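Birkik notebook, Canstead open day
March 27, 2022

Set up the simulated apartment on the big monitor before doors. Two-arm model, household scene, same build as October apart from the handle friction. Door task first, then the cabinet. Visitors from Luangrath and Deltley arrived in groups, 16 in the larger one.

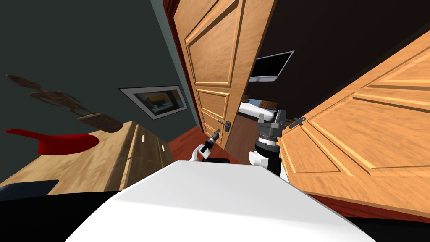
Door approach is slow with both arms up. Planner spends 2 s on each candidate pose before it commits. Shortened the timeout to keep the talk moving. Restore before the next batch run.

Cabinet next, wrist view. Gripper opened ahead of the panels, handle higher up and to the right. Talked through grasp width and why the approach angle is set per handle. Long lever arms still give the worst torque readings.
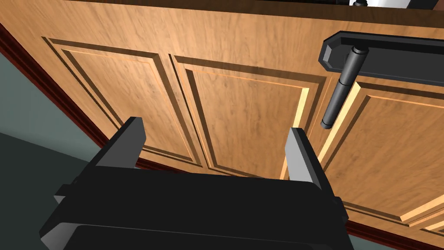 Deltley asked whether the contact model had been checked against a real hinge, and added that their own hinges bind in the last 10 degrees, where a simulator tends to be generous. Fair point. Ours has one friction value for the whole swing. To do: add an angle-dependent term.

Back to the doors for the second group. Left gripper at the lever, right one kept open.

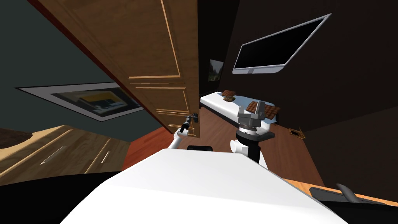

Book 2, p. 51

Logs copied to the shared drive. Timeout still at the short value. Send Luangrath the handle parameters.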